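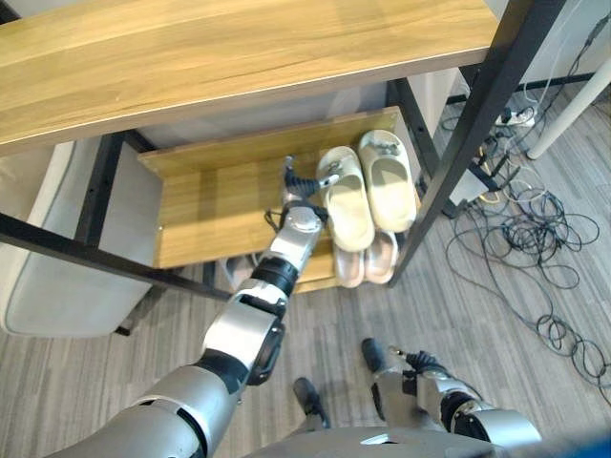
Text by Uliditz Schoolbooks, Household Studies Series
Revised 2022-08-26

Chapter 4
Footwear and the Home

4.1 Indoor and Outdoor Shoes

In many parts of the world people take off their shoes when they enter a house. In others they keep them on, and a guest who removed them would be thought odd. Both customs are old. This chapter looks at how they came about, what they have to do with climate, flooring and work, and how they shape the way a home is laid out.

The first thing to consider is the floor. Where people sit, eat or sleep at floor level, dirt carried in from the street ends up on bedding and near food. Houses of this type usually have a step, a low wall or a change of material just inside the door to mark where shoes must stop. Where people use chairs, tables and raised beds, the floor matters less, and the rule is often looser.

The second is the weather. Long months of mud or snow make outdoor shoes a nuisance inside. In the hill town of Kirkex, where snow may lie from late fall into spring, older houses have an unheated room between the outer and inner doors. Boots, coats and tools are kept there. In Talpur, on the dry plain, sandals are left on the doorstep and shaken out before they are put on again.

The third is work. A farm family that walks back and forth between yard and kitchen all day may find it too much trouble to change shoes each time. Farmhouses near Brornthorpe had stone kitchen floors that were swept and washed daily, and work boots were allowed in the kitchen but no farther. The carpeted front room was for stockinged feet. 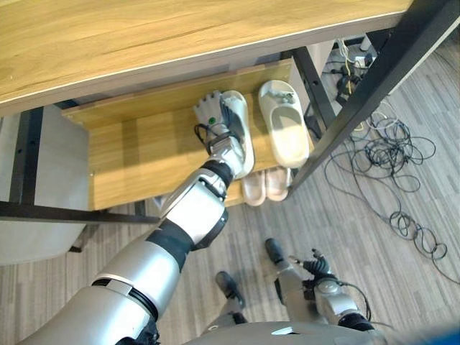
Fig. 4.1 A white slipper on a wooden shelf under a desk.

4.2 The Slipper

A slipper is a light shoe made to be worn indoors and put on without laces or buckles. Soft indoor shoes have been made for more than 1,000 years, in felt, leather, silk, straw and wool. The material depended on what was at hand and on what the wearer could afford. Embroidered slippers were given as wedding gifts in some regions, while plain felt ones were made at home from scraps.

Slippers became cheap only when soles could be cut and joined by machine. Before that a household might own one pair for each adult and none for the children. A account book from a Brornthorpe draper lists 35 pairs sold in a single winter, nearly all of them in men's sizes. By the following June the shop had stopped stocking them until the cold returned.

4.3 Where Shoes Are Kept

Storage follows custom. Homes with a strict rule about shoes tend to have a cabinet, bench or rack by the entrance, and some keep extra slippers for guests. Homes without such a rule often keep shoes in the bedroom with the clothes. In small apartments a single low shelf may have to serve everyone, and shoes that are out of season are boxed and put away.

As you read the next section, think about the entrance to your own home and what a visitor is expected to do there.

Related chapters
Chapter 3: Floors and Floor Coverings
Chapter 5: The Kitchen and the Hearth
Chapter 8: Laundry Before the Washing Machine
Study notes: Houses of the Talpur Plain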